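How to Count a Large Flock of Shorebirds

A count is worth more than a guess, even if it is a rough one. You can learn to estimate a flock in an afternoon and get better at it each winter. 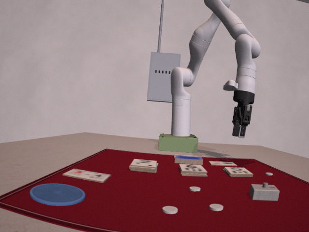

The method below is the one Consuelo Bañuelos taught our group at the Gotia mudflats. It works for any birds that stand or feed close together, such as dunlin, knots and godwits.

What you need

A pair of binoculars, 8x or 10x
A spotting scope on a tripod if the birds are far out
A notebook and a pencil
A tide table
A hand clicker (optional)

Pick your time

Go two hours before high tide. The rising water pushes the birds off the open mud and into a tighter area. At low tide they are spread over too much ground. At the very top of the tide they often pack so tightly that the ones in back are hidden.

Stand with the sun behind you. At Gotia that means the east path in the morning and the Orozco side after 2 p.m.

Step 1. Scan the whole flock

Look from one end to the other without counting. Note where the flock is thick and where it thins out. Pick out landmarks behind it, like a post or a clump of grass, and use them to split it into sections.

Step 2. Count a small block

Start at one end and count ten birds one by one. Look at how much space those ten take up. Then count on until you have 50, and look again. This is your block.

Step 3. Move the block across

Lay the block over the flock in your mind and count how many times it fits. Make the block smaller where the birds are thick and larger where they are thin. Write down the total for each section as you finish it.

Step 4. Do it again from the other end

Most people drift upward or downward as they get tired. Counting back the other way shows you how far off you are. If the two totals are within ten percent of each other, take the average. If they are farther apart, do a third count.

Step 5. Split by species

In a mixed flock, get the total first. Then point the scope at several places in the flock and tally the species in each view. Apply those shares to the total. In March I had 1135 birds on the Orozco side, and the scope samples put 326 of them down as knots.

If the flock takes off

Stop and wait. They usually come back down within a few minutes, often in a different shape, so throw out the partial count and start over. If a hawk is around, a photo of the birds in the air can be counted at home. Marisol Barajas put dots on one of her prints and got 1628. Her estimate in the field had been nearly 700 short, which is common with flying birds.

Writing it up

Record the time, the tide, the wind and where you stood. Put down the number you got and say whether it was a count or an estimate. Don't round an exact count. If part of the flock was out of view, write that too.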